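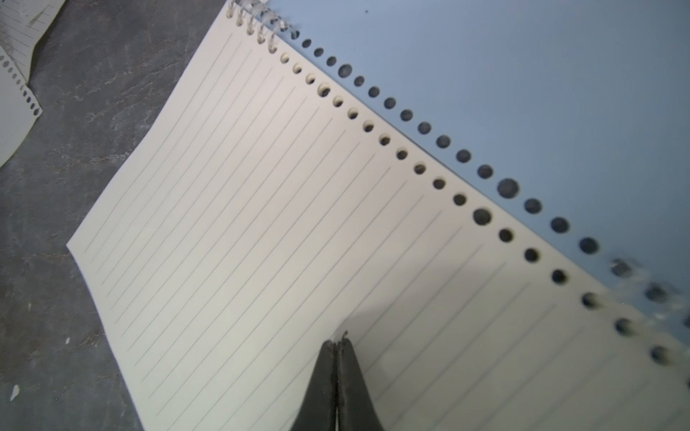
Re: [skidmont-stationery] Spiral notebooks, rebinding of

On the swap list, a member in Vitisgate wrote:

> I have 12 spiral notebooks with the wire coming out.
> The paper is fine. Can the coil be wound back in, or
> do I tear out the sheets and call it scrap? They are
> 100 sheets each and I resent every one.

Please don't tear. A coil that has backed out will usually go back in if you're patient and have nothing good on television.

Square up the sheets first, then lay the cover on top and check the holes against the paper. If the cover's holes don't match the page's, you have somebody else's cover. I once forced the issue on a Grukura pad and it has opened like a bad umbrella ever since.

Start the wire at one end and turn it, don't push. Pushing gets you three holes along and then a loop goes through the margin, and now two holes are one hole. When you reach the far end, crimp the tip with pliers or it will find your sweater.

If the wire is bent past saving, Pawłowska sells plastic coils in packs of 100. I bought a pack in March and have used four, so write to me off-list before you spend money.

And if any of the 12 are blank and ruled, I'm interested. I own 247 pens and keep running out of paper.

Skidmont list, back bench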